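Speaker notes – odd things in luggage, travel evening at the Wetach library

Hi everybody, I'm Trudy Trevaskis. Wait for the chairs to stop scraping. Say thanks to Irfan Hayat for setting up the projector and for lending me his clicker, which I will probably drop.

So I worked the lost baggage desk at Gestidberg airport for 7 years, and tonight is about the stuff people leave behind. Ask for hands: who has lost a suitcase? Who got it back? Keep it quick, last time this ate half my slot.

Start with the goose. A man flying in from Sang in February had checked a cooler with no name on it, and it went round the carousel until we closed. We opened it with a customs officer standing by, and there was a whole frozen goose wearing a knitted hat. (Pause here.) 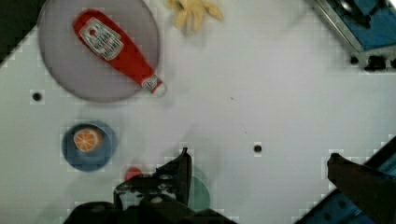
He called two days later and wanted to know about the hat. Just the hat! His aunt had made it. We mailed it to him, and the goose had gone in the bin by then, because you can't keep raw poultry in an office with one tiny fridge.

Next bit, the numbers. In a busy month we'd get up to 2,000 bags through our room, and 300 of those had no tag at all. People think there's a big computer that knows everything. There was a computer, but mostly there was me and a flashlight, reading the labels in people's coats.

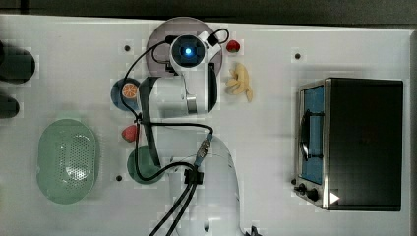 Packing tips go here, and please write this down if you write anything down. Put your phone number inside the bag as well as outside. Take a picture of the bag open before you zip it, from right overhead, the way you'd look down on a white table with some fruit and plates on it, so every item shows. "Black suitcase, clothes" doesn't help the desk one bit. "Green slippers on top, cookbook on the left" – that I can find.

Then the Etine story if there's time. Skip it if Irfan is waving. Short version: a woman from Etine claimed a tuba case, we handed it over, she opened it at the counter and it was full of somebody else's cheese. Her tuba was in Sang. It took 2 weeks to swap them and she missed the parade. The cheese man was very nice about it.

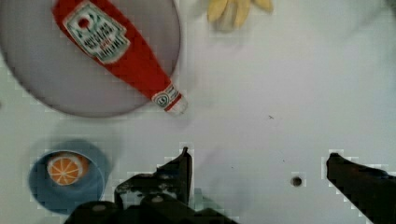 Questions. Somebody will ask if we got to keep things. No, unclaimed bags went to auction and staff couldn't bid. Somebody will ask about snakes. One, small, and it was fine.

Remind them the sign-up sheet for the next talk is by the door, and give Irfan back his clicker.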